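How a Hairbrush Works

A hairbrush is a simple tool with two main parts: a head that holds the bristles and a handle that you grip. Each part has a job, and the shape of each part depends on the hair it is made for. This page is part of the Areo series on objects around the house.

What hair is made of

Hair is made of a tough protein called keratin. Fingernails are made of keratin too. Each hair grows out of a tiny pocket in the skin called a follicle. Next to the follicle is a gland that makes an oil called sebum. Sebum coats the hair and keeps it from drying out.

The outside of a hair is covered with flat scales. The scales overlap like shingles on a roof and point away from the scalp. When two hairs rub together, their scales can catch. When many hairs catch at once, the result is a tangle.

What brushing does

Brushing does two jobs. First, it separates hairs that have crossed over each other. Second, it moves sebum from the scalp toward the ends. The ends of long hair are the oldest part and usually the driest.

A tangle is a loose knot. If you pull a brush from the top of your head straight down, every small tangle gets pushed into the next one, and the knot tightens. If you begin near the ends, there is less hair below the brush to catch. Once the ends are clear, move the brush up a little and start again.

Wet hair stretches more than dry hair and can break when it is pulled hard. A wide-tooth comb is often a better tool for it.

Types of brushes

Round brush. The bristles go all the way around. It is used to curve hair while it dries.

Vent brush. The head has open slots, so air from a dryer can pass through.

Paddle brush. The head is wide and fairly flat. It covers a large area in one stroke and suits long or thick hair.

Boar bristle brush. The bristles are stiff animal hairs set close together. It spreads oil well but is slow at taking out tangles.

Pins and tips
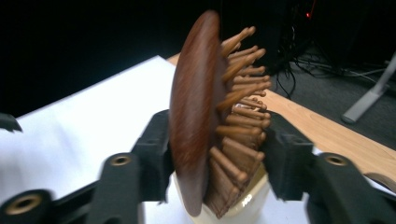 Pins are the thick, stiff kind of bristle. They may be metal, plastic or wood. A pin with a sharp end would scratch the skin, so the end is shaped. The wooden pegs on this paddle brush have rounded tips, and they stand in staggered rows. In a staggered pattern, each row is shifted sideways from the one before it. Hair that slips between two pins in the first row meets a pin in the next. The back of the head is a smooth oval – the lines running along its length are the grain of the wood.

Wood grain shows the direction in which the fibers of the tree grew. Wood is stronger along the grain than across it. A handle cut across the grain would snap more easily.

Cleaning a wooden brush

Pull out loose hair with your fingers or the end of a comb. Wipe the pins with a damp cloth and a drop of mild soap. Do not soak the brush – wood swells when it takes in water, and it can crack as it dries. Lay it on a towel with the pins facing down.

Words to know

Follicle: the pocket in the skin that a hair grows from.
Keratin: the protein in hair and nails.
Sebum: oil made by glands in the skin.
Staggered: arranged so that each row is shifted from the last.

Page updated 22 March 2025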